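Home | Gallery | Kitchen | Table Talk | Contact

January 27, 2024
By Myrtle Benavides

Pink bowls, and more pink bowls

Okay, so I've been going on about these bowls to anyone who'll stand still, and Estela Iturra finally told me to put them up on the gallery and let people look for themselves. They're the small-supper bowls from Trovia, in a dusty pink I'd call old rose if I were feeling fancy. I bought 5 of them (I went in for 2, don't ask) and they've pushed my poor old Wolloseck set to the back of the cabinet.

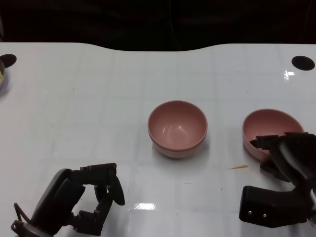

What sold me was the color. I can't do bright pink at breakfast, but this one's quiet, with a soft matte look that goes with oatmeal, soup, leftover rice, you name it! Estela thinks they're a bit plain. She also owns 174 egg cups, so we have different ideas about plain.

I like them best on white. My tablecloths are all packed up until February anyway, and a pale bare top really lets that pink come through, scuffs and smudges and all. 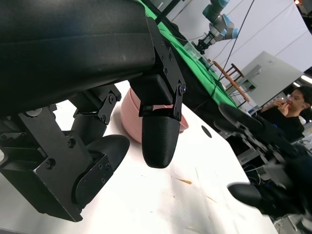

Pale pink on a white tabletop, with the light catching the rim.

Next up on the gallery are the Yazzie side plates, as soon as I decide which ones I'm keeping. If you've got a pink that goes with these, send me a note, I'm still hunting for a pitcher!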